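사진 자료실 | 양팔 로봇 그리퍼 비교 시험

Trirkgate 자동화시험센터 조작기술부

Trirkgate 자동화시험센터는 소형 유연물 취급 공정에 적합한 그리퍼를 선정하기 위하여 비교 시험을 실시하고 있다. 본 페이지에는 시험 작업대의 사진과 시험 조건, 중간 결과를 함께 게시한다. 시험은 Âu 과제의 2차 단계에 해당하며, 조작기술부의 Nhi Khổng 선임연구원이 총괄한다.

시험 대상

비교 대상은 Dadell이 공급한 손끝 부품 두 종이다. 가형은 접촉면이 평평하고 폭이 넓으며, 나형은 끝이 좁고 안쪽에 가는 홈이 있다. 구동부와 제어기는 두 조건에서 동일한 것을 사용하고, 손끝 부품만 교체한다. 교체 후에는 영점을 다시 맞추고, 파지력 설정값을 기록지에 옮겨 적은 다음 시험을 재개한다.

대상물은 고무줄과 소형 클립이다. 고무줄은 바닥에 놓인 모양이 매번 달라지고, 얇은 것은 상판에서 들어 올릴 틈이 거의 없다. 1차 단계에서 사용한 각재와 원통형 부품으로는 손끝 형상에 따른 차이가 충분히 나타나지 않아, 2차 단계부터 대상물을 변경하였다.

시험 방법

한 회의 시도는 한쪽 팔이 고무줄 하나를 집어 반대쪽 팔에 넘겨주는 동작까지로 정한다. 넘겨받은 팔이 대상물을 놓치지 않고 대기 자세로 돌아가면 성공으로 기록한다. 집는 과정에서 이웃한 고무줄이 함께 딸려 올라온 경우에는 전달이 이루어졌더라도 실패로 처리한다. 클립은 고무줄 곁에 두는 방해물로도 쓰이며, 클립을 직접 집는 시험은 별도의 표로 집계한다.

고무줄의 배치는 시험자가 정하되 서로 완전히 겹치지 않게 한다. 색상과 굵기는 섞어서 사용한다. 팔의 이동 속도는 두 조건에서 같게 유지하며, 시험 도중에는 조명 설정을 변경하지 않는다.

중간 결과

손끝 부품별로 400회씩 시도하였다. 나형은 355회, 가형은 300회 성공하였다. 두 조건의 차이는 굵은 고무줄보다 얇은 고무줄에서 크게 나타났다. 가형의 실패는 대부분 첫 접촉에서 고무줄이 옆으로 밀려난 경우였고, 나형의 실패는 전달 시점에 집중되었다. 나형의 경우 홈에 걸린 고무줄이 손끝을 벌린 뒤에도 떨어지지 않는 현상이 반복되었으며, 이에 대한 개선 의견을 공급사에 전달하였다.

클립을 대상으로 한 시험에서는 가형이 안정적인 결과를 보였다. 다만 시도 횟수가 충분하지 않아 수치는 게재하지 않는다.

카메라 비교

손끝 부품의 비교와 병행하여 카메라 설치 위치에 관한 검토도 진행 중이다. 작업대 위쪽에서 내려다보는 배치는 고무줄 전체의 위치를 파악하는 데 유리하였으나, 두 손끝이 가까워지는 전달 구간에서는 대상물이 가려지는 시간이 길었다. 손목에 설치하는 배치는 접촉 직전의 확인에 유리한 반면, 케이블을 정리하기가 까다로웠다. 두 배치의 정량 비교는 손끝 부품 시험을 마친 후 착수한다.

자료 이용 안내

본 페이지의 사진과 본문은 출처를 밝히는 조건으로 교육 및 연구 목적에 한하여 이용할 수 있다. 시험 기록지와 원자료의 열람을 원하는 기관은 조작기술부에 서면으로 신청하여야 한다. 중간 결과는 최종 보고서에서 수정될 수 있으므로 인용할 때에는 중간 집계임을 명기하기 바란다.

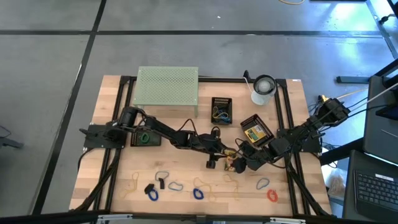
Vikero, 9월

양팔 로봇의 두 그리퍼가 작업대 중앙에서 마주한 모습. 앞쪽 상판에는 노란색, 파란색, 빨간색 등의 고무줄과 검은색 소형 클립이 놓여 있고, 왼쪽 팔 아래의 녹색 기판 위에도 고무줄이 하나 있다.

Vikero 시험실의 작업대는 목재 상판 둘레에 검은색 알루미늄 프로파일을 두른 구조이며, 양쪽 팔은 각각 상판 좌우의 받침판에 고정된다. 후속 시험의 사진은 최종 보고서 발간에 맞추어 본 자료실에 추가할 예정이다.

문의: Trirkgate 자동화시험센터 조작기술부 자료 담당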